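**FOR RELEASE June 5, 2026**

# Famau to Bring Its Small Whiteboard Line to Independent Stationery Shops

Vondness, a family-run wholesaler of school and office supplies, has signed an agreement to distribute the Famau line of tabletop whiteboards to independent stationery shops. Orders open to existing account holders this month. New accounts can apply through the Vondness trade desk.

The Famau line covers small dry-erase boards meant for a desk, kitchen counter or classroom table. Until now the boards were sold only through the Famau website and in a handful of museum gift shops. Under the agreement, Vondness will handle storage, shipping and returns for shops, and Famau will continue to sell direct to the public at the same list price.

"Shop owners have been asking us for a smaller board," said Jaxon Landry, sales manager at Vondness. "Most of what we carry is made to hang on a wall. People who rent, or who share a desk, often can't put up a wall board."

The minimum first order is 25 boards, which may be mixed across colors. Shops that order 100 or more in a calendar year will receive a counter display at no charge. Replacement markers and felt erasers are sold separately by the box. Vondness will accept returns of unopened stock for store credit.

Vondness has set aside space for 3000 boards at its main warehouse, with a second delivery from Famau planned for November. Shops that want stock for the holiday season are asked to place orders before that delivery arrives, as boards will be assigned in the order requests come in.

Famau was started by Lajos Dudás, a former print shop owner who made his first boards for customers who wanted something to write on at the counter. He still approves each new border color himself.

"I wanted a board you could pick up and move to another room," Dudás said. "We tried a lot of sizes. The ones that sold were the ones that fit next to a cup of coffee."

Dudás added that the company has no plans to make larger boards. A lined version for handwriting practice is being tested with two tutoring centers and may be offered to shops next year. Pricing has not been set. 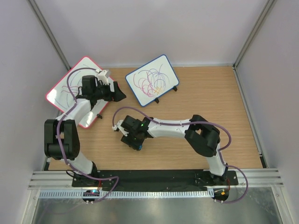
*Small whiteboards with red and blue borders on a tabletop.*

Shops in the Hirker Street retail district will be the first to receive deliveries, followed by the rest of the Vondness delivery area. Jin, the stationery and gift store on Hirker Street, will carry the line in its front room and will take special orders for classroom sets.

Teachers and school offices that buy through a local shop should ask that shop about tax-exempt purchases. Vondness does not sell to schools directly.

**About Vondness**

Vondness supplies paper goods, writing tools and desk accessories to independent retailers. The company traces its start to a paper and ink store opened in 1848.

**Media contact**

Jaxon Landry, Vondness trade desk

###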